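4. Oiling and Waxing a Wooden Table Top

Read this section through before opening the Restimard oil. The instructions apply to solid wood and veneered tops.

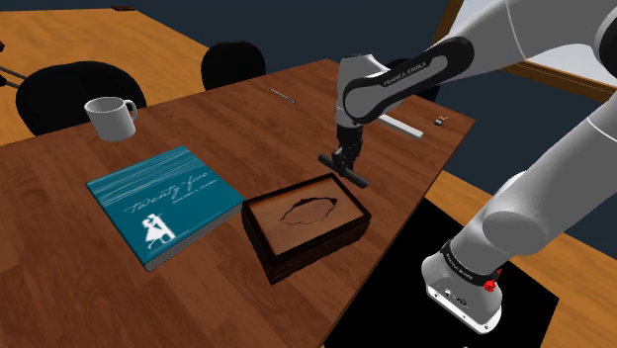 Work in a room between 60 and 80 degrees F, out of direct sun. Open a window if you can. One 1000 ml can covers most dining tables with two coats and leaves a little for touch-ups.

What you need
Restimard hard oil, natural or amber
Andeck finishing pad, white
Lint-free cotton cloths
Zallton paste wax (optional)

Applying the oil

1. Wipe the top with a barely damp cloth and let it dry for 40 minutes.

2. Sand lightly with the grain, using 240-grit paper. On veneer, go over each area once only.

3. Vacuum the dust, then wipe again with a dry cloth. Check the edges and corners, where dust tends to collect.

4. Stir the oil well. Do not shake the can – this causes bubbles that dry into the finish.

5. Spread a thin coat with the white pad, working from one end to the other.

6. Wait 27 minutes, then wipe off everything that has not soaked in. Any oil left on the surface will turn sticky.

7. Leave overnight and repeat steps 4 to 6.

CAUTION: Oily cloths can catch fire on their own. Lay them flat outdoors to dry, or soak them in water and seal them in a metal container before throwing them away.

Note: Old water rings may show more clearly after the first coat. Stop and treat them as described in section 6.

Waxing

Wait at least 2 days after the last coat of oil. Apply the wax sparingly and buff with a clean cloth. Keep hot dishes off the top for the first week, and use felt pads under lamps and vases.

Sheet revised 2019-08-12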